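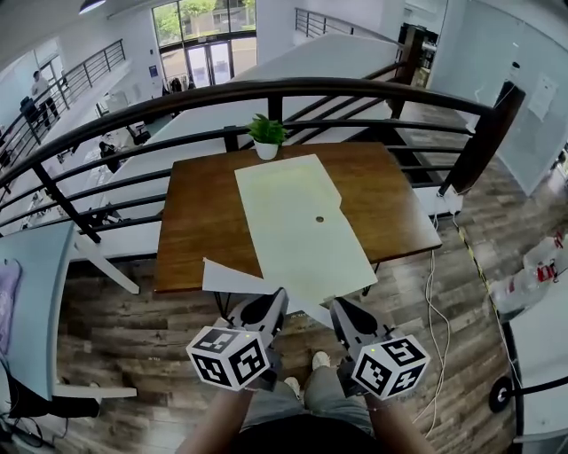 Marker dropouts and the replay tool

October 5, 2026

I spent most of the week on the pose filter in Prokance. Each gripper carries a cube of markers, and when a cube turns edge-on the solver flips between two answers. The trajectory then jumps, and the planner treats the jump as real motion.

The old fix was to throw out any frame with a large jump. On the paper task that cost too much. One log had 2679 frames and only 742 got through.

Now the filter keeps both answers and picks the one that agrees with the last few poses. If neither agrees, it marks a gap and leaves it alone — no interpolation. The planner can read gaps as of the Bramwell branch, so I no longer have to hide them.

I also changed replay to load 1000 frames at a time. Scrubbing backward is still slow.

Left to do: the cream sheet gives the table detector trouble. It sometimes takes the notch on the right for the table edge, and the plane fit tilts. I may mask the paper by color first. The small brown disk is found fine once the plane is right.

Config files are in the Guredero folder, under filter.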